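Home | Workshop | Bench Tips | Tools | Storage | Contact

Sharing a Teardown Bench With Two Arms: Working Tips

Posted in February by Kidus Adugna
14 shares | 2 comments

The refurbishing room at Wattanapong takes in retired office desktops, strips them for usable parts and sends the rest out as sorted scrap. Since the arms were installed, the bench work has split in two. The arms take the repeated reaches into the case. People do the intake, the judgment calls, the stubborn latches and the final sort. Most of the habits below came out of that split, and several are worth keeping at a bench where all the work is done by hand.

Case position. Lay the tower on its side with the open side up, and put it in the same place every time. Two strips of tape on the table at right angles are enough of a stop. A case that has drifted an inch costs a person nothing, but it will stop an automated routine or send it to the wrong spot.

Discharge. Unplug the machine at intake, hold the power button for 20 seconds and write the time on the tag. This used to be left to whoever opened the case. It now belongs to intake, and a case without a tag does not go on the table.

Cables. Loose leads cause more stops than screws do. Fold power bundles back toward the drive cage before the cycle starts. SATA connectors with a metal clip must be pressed before pulling; the older ones without a clip come straight out. If a lead is still attached at one end, leave it lying where it can be seen from above.
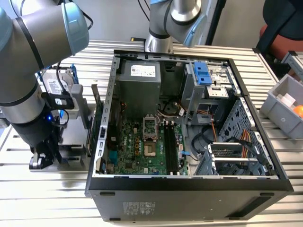 Salamatu Idahosa disagrees with the cable rule as written. In her view, folding the bundles back hides the drive latch on small towers, and the leads should go over the fan side instead. She also wants the prep time counted in the shift plan, where it currently appears as zero. Both points have been passed to Panya Jitpraphai, who writes the plan.

Processor sockets. Once the chip is out, do not rest anything on an open socket. Boards meant for resale get a plastic cap the same hour. Bent pins found at final sort cannot be traced back to a step, and the board goes to scrap.

Bins. Keep one bin per machine until the drive has been logged. Sorting by part type straight off the bench is quicker, but a drive separated from its tag has to be treated as unidentified and wiped twice. Leave the bin on the right-hand side of the case – the handover sheet assumes it.

Reaching in. Use the hold button, wait for the status light to change, then reach. A paused arm may still be under power. Long sleeves are rolled, lanyards come off, and only the person who pressed hold may release it.

Screws. A magnetic dish for case screws, a lidded tin for drive screws. The threads are different and a mixed dish takes longer to sort than it took to fill.

Job changes. The day shift had 4 people on teardown before and has 2 now. The others moved to testing and intake, which were always behind. Teardown is easier on the wrists and harder on the attention, so we swap stations at 10 a.m. and again after lunch. New staff still strip their first 20 machines by hand. Without that, they can't tell a jammed latch from a bad grip, and they call for help on both.

Comments (2)

Wichai Wiriya
We use egg cartons for the drive screws, one cup per machine. Cheaper than tins.

Kamol Sombatkul
Does the swap at 10 hold when intake is backed up? Ours gets skipped.

Related
Labeling Drives So the Tag Stays On
Anti-Static Mats: Cleaning and Testing
Shelf Spacing for Tower Cases
Sorting Mixed Screws With a Sieve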